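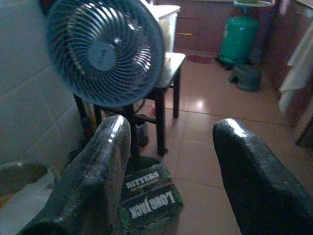

Nedbridge kitchen, September

Picking small boxes off the floor again, and I have grown fond of this green bitters box – it is a good size for the fingers, and the big white LONG JACK lettering makes it easy to find when I go back through the wrist view. The pink tile shines a lot under the ceiling light, worst just right of the stool, so please keep some of that glare in the set, Karthik! I'd like the model to meet it now and not later.

We have 700 episodes toward the 2000 we promised Brurnia. Ama wants the approaches slower over the last stretch, and she's right, mine get hasty after lunch. I threw out 2 this morning where I bumped the box before closing and then chased it like a kitten.

Still to do: more starts from the cabinet side, a few with the fan as far from the box as the room allows, and somebody kindly rename the Narkwood folder before we both write into it.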